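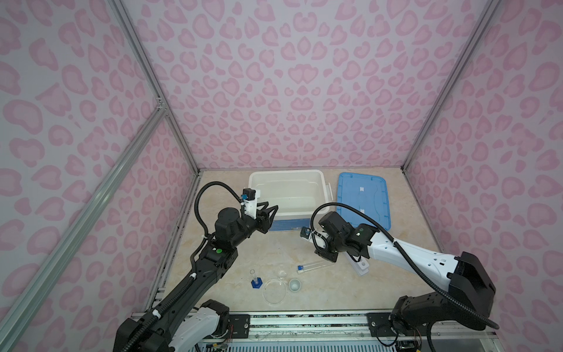 Amell water lab to cut sample turnaround under revised testing schedule

The town of Amell will change the way it collects and processes drinking water samples beginning in August, following a review of delays at the municipal water laboratory. The revised schedule moves the daily cutoff for routine samples to 2 p.m. and separates private well submissions from samples taken on the public distribution system.

Under the present arrangement, both types of sample enter the same queue and are processed in order of arrival. The review found that private well submissions, which peak in late summer, were pushing routine distribution samples past their target start times. The laboratory handled 900 private well samples in the last reporting year, up from 300 the year before.

"The increase was not in the plan," said Delia Painemal, who manages the laboratory. "Our incubator space and our bench hours were sized for the older number. When a batch of well bottles arrives at four in the afternoon, something else waits."

Coliform testing is the main constraint. Samples for total coliform and E. coli must be kept cold in transit and have a limited holding time between collection and the start of analysis. A sample that passes its holding time is rejected, and the site has to be visited again. Rejected samples made up a small share of the total, but most of them came from the western end of the district, where the collection route is longest.

The route will be split. One driver will cover the Medrano side of the river in the morning, and a second will cover the reservoir, the pump stations and the western sites. Coolers will carry a temperature blank, a bottle of plain water measured on arrival to confirm that the samples stayed within range. The blank reading will be written on the chain-of-custody form together with the time of receipt.

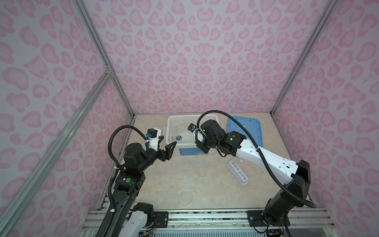
Private well owners will be affected in two ways. Bottles will be accepted only in the morning, between 8 a.m. and 11 a.m., and each submission will need a completed form showing well depth, casing type if known, and the tap used for sampling. Forms without a collection time will be returned. The fee for the basic bacteria and nitrate package will rise to $45. The fee for a bacteria test alone does not change.

Eliseo Ayala, a hydrologist with the district, said the form had been redesigned to make results easier to compare from one year to the next. Older records often list only the owner's name and road, and some wells have been entered more than once under different owners. Each well will now be assigned a permanent number, to be quoted on all later submissions.

"With nitrate you want to see the same well at the same time of year," Ayala said. "A single reading tells you whether the water meets the limit on that day. It says very little about where the number is going."

Nitrate in the shallow wells south of Amell has been a subject of discussion for several years. The district's position is that the existing data are too uneven to support a conclusion on trend. A set of 30 wells will be sampled each quarter at no charge to the owners, beginning with the first round after the schedule takes effect. Selection is by depth and soil type. Owners who are chosen will receive a letter and may decline.

Metals will continue to be sent out. The town renewed its agreement with Varnent, a contract laboratory, for lead, copper and arsenic. Results from that work are currently returned on paper and typed into the town's records by hand. From August they will be delivered as a data file and loaded directly into Trivov, the records system the water department adopted last year. Painemal said manual entry had produced several transcription errors, all of them found during internal checks before results were released.

Lead and copper samples have to be taken from water that has stood in the pipes for at least six hours, so they are usually collected by residents before the first use of the day. The instruction sheet supplied with the bottles has been rewritten. The older version did not state clearly that the tap should not be flushed beforehand, and that the aerator should be left in place.

Dayana Cisneros, who represents well owners on the district's advisory panel, said the morning window would be hard on people who commute. She asked for one evening drop-off each month. The district replied that evening samples could not be set up the same day with present staffing, but agreed to look at the request again after two quarters.

No change is planned to the number of sites sampled on the public system or to the frequency of sampling. Emergency samples, including those taken after a main break or a loss of pressure, will be accepted at any hour, and the on-call number is unchanged.

Bottles can be picked up at the laboratory's front counter or at the Medrano branch office. They contain a small amount of powder or a tablet that neutralizes chlorine and should not be rinsed before use. Bottles already handed out under the old form remain valid until the expiration printed on the label, provided they are submitted with the new form.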